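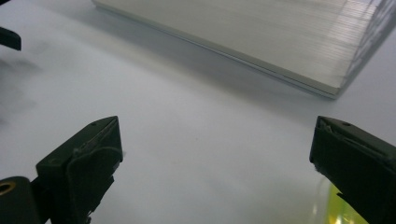 > Does anybody keep translucent panels flat on a white table? Mine slide when I clean the top.
> Mastdale workshop list, August

Yes, I do this. I wipe the table first and lay the panel down slowly from one long side. Under it I put 5 small dots of soft tape. Please do not use paper towel, it leaves fine lines. My panels are from Soltier, up to 700 mm long, and they stay in place well.

Greetings from Vurnport

Comments (2)

What tape do you use?

Dots worked for me also, thank you. I had to press them longer.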